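January, bench notebook, Asteria club arm (both arms, technically)

Picked up at 4:30 where Maximiliano left off. His last entry reads "gripper fine now," underlined twice, which I have learned to read as a weather forecast.

Rod task first. The idea is still that one arm holds the thin red rod between the fingers and carries it over the green blocks without touching them. On paper this is the easy one. On paper we were also going to be finished before the holidays.

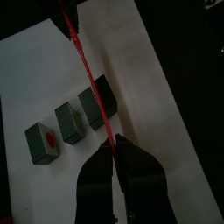
Grip force set to 34 in the Vevby panel. At 13 the rod swiveled whenever the wrist turned, and the far end went wherever it liked. At 34 it stays put, but the closing motion nudges it a hair to one side, so the taught position is off by the time we move. I've put an offset in the script and labeled it TEMPORARY. There are already 5 things in that script labeled TEMPORARY, one of them older than my membership.

Watch the height over the tallest block. The wrist view makes it look like there's acres of room. Check from the side before running at full speed.

Then the two-arm handover, using the toy saucepan. The Carretero rules say both arms must have hold of the object at the same moment before either lets go, so we practiced only that part: left on the bowl, right on the handle near the ring, pause, stop. No releasing until somebody sorts out the timing. Log file is run 516 if anyone wants to look.

Things I'd like the next person to know:

1. Close the left gripper first. If the right one goes first it pulls on the handle and the left has to chase the bowl.

2. Keep the pan level during the pause. The Vivine planner likes to tilt it for reasons of its own, so lock the wrist angle on both sides. 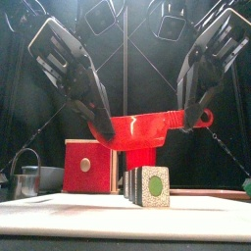 3. Leave the speckled blocks in their row. I know they look like clutter. The spacing is in the script.

4. Save under a new name. "final_final_M" has been overwritten again, and I'm not accusing Maximiliano Segura, I'm only reading the letter.

Still to do: handover timing, rod offset, and a proper label for the stop button on the left side.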